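Hola, Muthu:

Te debía este informe desde antes de Navidad, así que perdona el retraso y vamos al lío. Va con fecha de 28/1/25 y cubre desde julio hasta ahora, que es lo que pedía la carta de la ayuda. Te lo cuento como te lo contaría por teléfono, y las cuentas van aparte, en la hoja que ya conoces.

Lo primero, el barco. Como sabes, el dinero de Cenditz era para reconstruir sobre el papel la historia del Prostusia, desde la puesta de quilla hasta el desguace, y dejarla lista para publicar en la web y en un librito. En julio tenía yo una carpeta con recortes, dos planos de cubiertas fotocopiados (mal fotocopiados, además) y muchas ganas. Ahora tengo el expediente de construcción casi entero. El número de casco es el 1619, y con eso se acabó una discusión que llevaba años dando vueltas entre aficionados, porque en varias listas figuraba con el de su gemelo, el Hetier. ¡Menuda alegría cuando lo vi escrito a mano en la portada del cuaderno de gradas!

El Hetier, por cierto, me ha dado más trabajo del previsto. Los dos salieron del mismo astillero con pocos meses de diferencia y los periódicos de la época los confundían constantemente. He tenido que descartar una crónica preciosa del viaje inaugural, con su banda de música y su niebla a la salida, porque era del otro. La guardo para un anexo, si te parece bien. Me daría pena tirarla.

De los camarotes ya puedo decirte algo firme: 103 en la cubierta principal tal como se entregó el barco. Después vino la reforma, se unieron unos cuantos para hacer suites y ahí los papeles se contradicen. El plano del astillero dice una cosa y el folleto de la naviera otra, y yo de los folletos me fío lo justo. He pedido al archivo el plano posterior a la reforma y me han dicho que está, pero sin digitalizar, así que tocará ir. 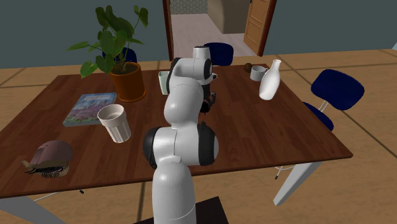
Las entrevistas van mejor de lo que esperaba. Llevo 22 grabadas, casi todas con gente de máquinas y de fonda, más un par de personas que viajaron de niños y se acuerdan sobre todo de la piscina. Un antiguo engrasador me explicó durante una tarde entera las vibraciones a media máquina — tenían un truco con las revoluciones para que no temblaran las copas en el comedor de popa — y eso no sale en ningún documento. Está transcrito más o menos la mitad. Voy lenta, lo reconozco; el audio con ruido de cafetería me cuesta el doble.

Lo que no ha salido: el diario de navegación de los últimos años. Escribí a la familia del capitán Prado, muy amables todos, pero lo que conservan es un cuaderno personal con anotaciones del tiempo y alguna queja sobre la comida. Tiene su gracia y he copiado unas páginas con permiso, aunque para fechar las escalas no sirve. Estoy tirando de la sección de movimiento de buques de la prensa, puerto por puerto. Es pesado, pero va cuadrando, y ya tengo seguidas las temporadas de verano. Las de invierno están a medias, con un hueco feo entre la segunda avería de la hélice y la venta.

Del dinero, en corto: los viajes han costado menos y las reproducciones más. Hay archivos que cobran por imagen y no me lo esperaba a esos precios. Querría pasar una parte de la partida de desplazamientos a la de reproducciones, sin tocar el total. Dime si basta con tu visto bueno por correo o si hay que rellenar otra vez el formulario largo, que me da terror.

El librito lo tengo planteado en unas 22 páginas de texto más los planos. El capítulo de la construcción está terminado, el de la vida a bordo en borrador y el del desguace sin empezar (me resisto un poco, le he cogido cariño al barco). Para la próxima entrega me comprometo a cerrar las transcripciones, ver el plano de la reforma y mandarte los dos primeros capítulos ya corregidos.

Una cosa más: ¿el logotipo de Cenditz va en la cubierta o en la página de créditos? En la carta no lo ponía, y la imprenta me lo ha preguntado ya dos veces.

Un abrazo, y gracias por la paciencia.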